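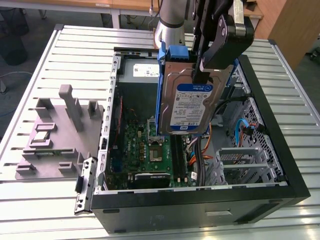

**Parts recovery line reopens with desktop towers**

2026-08-17

The Endus parts recovery workshop has restarted its desktop bench after a four-week refit and will handle 107 surplus towers before the end of September. The machines were retired from the Gesora office network and will be rebuilt for the Karam lending library, which supplies computers to households on low incomes.

Work is carried out with the case on its side and the side panel off. Processor and memory are handled separately from the chassis. A keyed fixture plate beside the case has a square recess for the processor and a long groove for the memory module, so both have a set position while the socket and slots are clear. Hard disks are kept in their blue plastic caddies, which saves refitting the mounting pins. Each 1.0 TB disk is erased and surface-tested at a separate station. Any unit reporting reallocated sectors is sent for shredding. 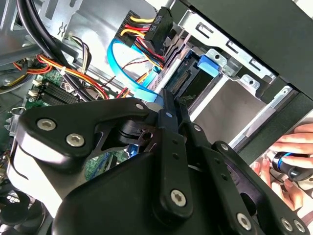

Cable routing has been written into the procedure for the first time. Drive power leads are identified by the moulded marking on the connector body and are not to be pulled by the wires. The blue SATA data cable is kept in a loose arc clear of the drive cage. Under the previous procedure, pinched data cables accounted for most of the machines returned by the library.

"The connector tells you where it belongs, and the cable usually doesn't," said Raghda Akl, who wrote the revised sheet. "We have asked people to read the plastic before they touch anything."
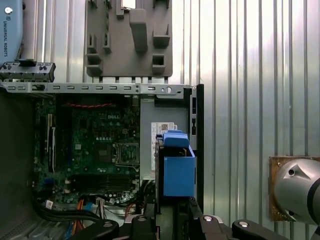 Sockets are inspected under magnification before a processor is fitted, with the retention lever fully raised. Boards with bent contacts are set aside for spares. Memory is installed in matched pairs where stock allows, and 16 modules have so far been rejected at the test station. Replacement stock has been ordered through Dredora.

The first 50 rebuilt computers are due at the library in September. Donated towers can be left at the workshop's rear dock during opening hours. Monitors, printers and laptop batteries are not being accepted at this stage. Donors who want a certificate of data erasure should write the asset number on the outside of the case and leave a return address at the counter.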